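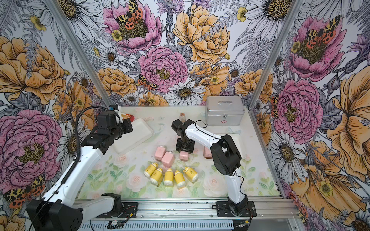 Pink bottles on the rose-print tabletop, with peonies and moths on the walls.

Gemine opens its bottle swap on 10 June 2022, and I'm so ready (my shelf at home is full of empties!). I stopped by for a peek and fell hard for the wallpaper – big pink peonies, yellow roses, daisies, ferns, even spotted moths. Heino Rimkutė picked it out and says it took 3 rolls. Bring up to 20 clean bottles, any color, and trade them for someone else's. Doors open at noon, and parking is behind Ellilix.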